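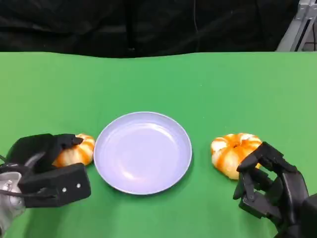 초록색 탁자 위, 연한 보랏빛 접시

분류: 복원 작업실 > 작업 노트 > 엔진·점화 계통

1월, 오전 시운전 후 기록. 작성: 에베레 아노지(Ebere Anozie)

기체는 트랄베르그(Tralberg) 복좌 연습기, 기체 번호 346. 지난번 기록에서 이어진다. 문제는 그대로 2번 마그네토이다. 시동은 좋고, 처음 점검할 때는 낙차가 정상인데, 엔진이 충분히 더워진 다음에 다시 점검하면 2번 쪽에서 회전수가 많이 떨어지고 진동이 온다. 1번 쪽은 차가울 때도 더울 때도 문제가 없다.

오늘의 순서를 적어 둔다. 바람 방향으로 기수를 맞추고 고임목을 넣었다. 니틴(Nithin Rajan)이 조종석에, 나는 날개 끝 바깥에서 소화기를 가지고 섰다. 오일 온도가 올라올 때까지 저속으로 돌렸다. 그다음 2,000 rpm까지 올려서 양쪽, 1번, 양쪽, 2번 순서로 바꾸었다. 첫 번째 점검은 깨끗했다. 조금 더 돌린 후 두 번째 점검에서 2번으로 바꾸자마자 소리가 거칠어졌다. 배기 소리가 규칙적으로 빠지는 것이 아니고, 아무 때나 빠지는 소리였다. 내 귀에는 한 실린더의 문제로 들리지 않았다. 니틴도 조종석에서 같은 느낌이었다고 한다. 스위치를 양쪽으로 돌리면 바로 부드러워진다.

정지 직전에 접지 점검도 했다. 저속에서 스위치를 잠깐 꺼짐에 놓으니 엔진이 죽으려고 했고, 다시 양쪽으로 돌렸다. 그러므로 두 접지선은 모두 살아 있다. 그래도 프로펠러는 항상 살아 있는 것으로 생각하고 다룰 것. 이것은 전에도 썼지만 또 쓴다.

지금까지 제외한 것

점화플러그: 2번 마그네토가 담당하는 플러그를 모두 빼서 청소하고 간극을 다시 맞추었다. 압력 시험기에서 전부 불꽃이 좋았다. 그 다음 앞쪽 플러그와 뒤쪽 플러그를 서로 바꾸어 끼웠다. 증상은 플러그를 따라가지 않았다. 2번에 그대로 남았다.

점화 배선: 절연 시험을 했고, 누설은 허용값 안이다. 다만 차가운 상태에서 한 시험이다. 더운 상태의 값은 모른다. 아래쪽 실린더로 가는 전선은 차폐관 안에서 오일에 젖어 있었는데, 닦은 후에도 값은 변하지 않았다.

스위치와 접지선: 2번의 접지선을 마그네토에서 분리하고 더운 상태로 한 번 돌려 보았다(이때 2번은 스위치로 끌 수 없으니 혼합비로 정지했고, 분리했다는 표지를 프로펠러에 걸어 두었다). 증상 같음. 따라서 스위치 쪽이 간헐적으로 접지되는 경우도 아니다. 접지선은 다시 연결했고, 니틴이 확인하고 서명했다.

기화기와 연료: 1번에서 깨끗하게 돌아가므로 나는 의심하지 않는다.

오후, 마그네토 분리

마그네토를 떼기 전에 1번 실린더를 압축 행정으로 놓고, 타이밍 표시를 맞추고, 프로펠러에 표지를 걸었다. 플랜지와 기어 케이스에 연필로 위치선을 그었다. 뒤쪽 너트 하나는 손가락이 거의 들어가지 않아서 시간을 많이 썼다. 전에 구부려 만든 렌치가 맞는데 아무도 어디에 두었는지 기억하지 못했고, 결국 유압 공구 서랍에서 나왔다. 지금은 점화 공구판에 걸었다. 그곳에 계속 걸어 주기 바란다.

뚜껑을 열어 본 결과:

배전 블록은 깨끗하다. 탄소 자국을 찾으려고 비스듬하게 빛을 비추면서 확대경으로 전극 사이를 전부 보았지만 없었다. 금도 없다. 나는 여기에서 원인이 나올 것이라고 생각했기 때문에 조금 실망했다.

단속기 접점은 약간 회색이고, 한쪽에 작은 돌기가 생기기 시작했다. 간극은 정비 교범의 범위 안에 있다. 캠의 펠트는 말라 있어서 오일을 조금만 넣었다. 너무 많이 넣으면 접점으로 튀니까 조심할 것.

축전기는 용량도 누설도 정상. 차가울 때와 더울 때 모두 쟀다. 이것은 예전 것이 아니고 지난 정비 때 바꾼 새것이다.

코일이 남는다. 1차 저항은 더울 때도 차가울 때도 기록표와 맞는다. 2차 저항은 차가울 때는 정상이다. 그런데 보온 상자에 넣고 덥힌 다음 재니까 바늘이 가만히 있지 않았다. 올라갔다가, 잠깐 끊어졌다가, 다시 돌아왔다. 집게가 나쁜가 해서 집게를 바꾸고 다시 쟀다. 같다. 식힌 후에는 또 정상으로 돌아왔다. 두 번째로 덥혔을 때도 같은 행동을 했다. 이 정도면 코일 안쪽 권선의 단선으로 보아도 된다고 생각한다. 열로 늘어나면 떨어지고, 식으면 다시 붙는 종류이다. 엔진에서 본 증상과 시간의 순서도 잘 맞는다.

니틴의 의견은 조금 다르다. 그는 코일이 나쁘다는 것은 인정하지만, 더운 상태의 배선을 아직 재지 않았으니 원인이 하나라고 쓰지 말라고 했다. 맞는 말이다. 그래서 여기에는 "코일 불량 확인, 배선은 미확인"이라고 쓴다.

부품

알트로(Altlow) 창고의 목록에 같은 형식의 코일이 있다. 오래 보관한 것이라서 바로 달고 싶지 않다. 같은 보온 상자에서 같은 시험을 먼저 해야 한다. 오모레기에(Omoregie)에 전화해서 코일을 다시 감는 일도 물어보았다. 가능하다고 했고, 옛 코일의 철심과 단자는 버리지 말고 같이 보내 달라고 했다. 내 생각으로는 창고의 코일을 시험해서 쓰고, 나쁜 코일은 다시 감아서 예비로 두는 것이 좋겠다. 비용은 아직 받지 못했다.

전기 계통에서 따로 적을 것이 하나 있다. 시동 때 쓰는 승압 코일은 24 V 쪽에서 전원을 받는데, 방화벽의 연결 단자가 헐거웠다. 손으로 돌아갈 정도였다. 이번 증상과는 관계가 없다(시동 후에는 일을 하지 않는 회로이다). 조이고 와셔를 새것으로 바꾸었다. 지난 점검표에는 이 단자가 항목으로 들어 있지 않았다. 다음 판에 넣어 주면 좋겠다.

우크몬트(Wukmont) 비행장의 행사 이야기도 나왔다. 그쪽에서는 346이 올 수 있는지 빨리 알고 싶어 한다. 나는 아직 대답하지 않았다. 마그네토를 다시 달고, 더운 상태에서 점검을 반복하고, 비행장 상공에서 한 번 날아 본 뒤에 말하고 싶다. 지상 전시만이라면 지금도 가능하지만 육로로 옮기려면 날개를 떼어야 하고, 그 일이 코일보다 훨씬 크다.

다음에 할 일

- 창고 코일: 차가울 때와 더울 때의 1차, 2차 저항. 더운 상태를 충분히 오래 유지할 것. 오늘도 덥힌 직후에는 값이 정상이었고 조금 기다린 뒤에 흔들렸다.
- 접점의 돌기 제거. 줄은 쓰지 말고 기름숫돌로. 그 후 내부 타이밍 다시 확인.
- 배선의 더운 상태 절연 시험. 엔진을 돌리고 바로 재야 하므로 시험기를 미리 기체 옆에 준비한다. 니틴이 담당.
- 마그네토 장착부의 개스킷이 없다. 원판에서 자르면 되는데 같은 두께의 종이가 남아 있는지 확인이 필요하다.
- 마그네토를 뗀 자리에 덮개를 했다. 덮개를 빼기 전에는 절대로 프로펠러를 돌리지 말 것. 타이밍 위치가 그대로 있어야 한다.

추가, 저녁: 니틴이 예전 엔진 일지에서 같은 증상의 기록을 찾았다. 전 소유자 때의 것이고, "더울 때 2번이 거칠다, 플러그 교환"이라고만 쓰여 있다. 그 뒤에 좋아졌는지는 쓰여 있지 않다. 사본을 이 노트의 뒤쪽에 붙였다. 손글씨의 한 단어를 우리 둘 다 읽지 못했으니, 읽을 수 있는 분은 옆에 연필로 적어 주기 바란다.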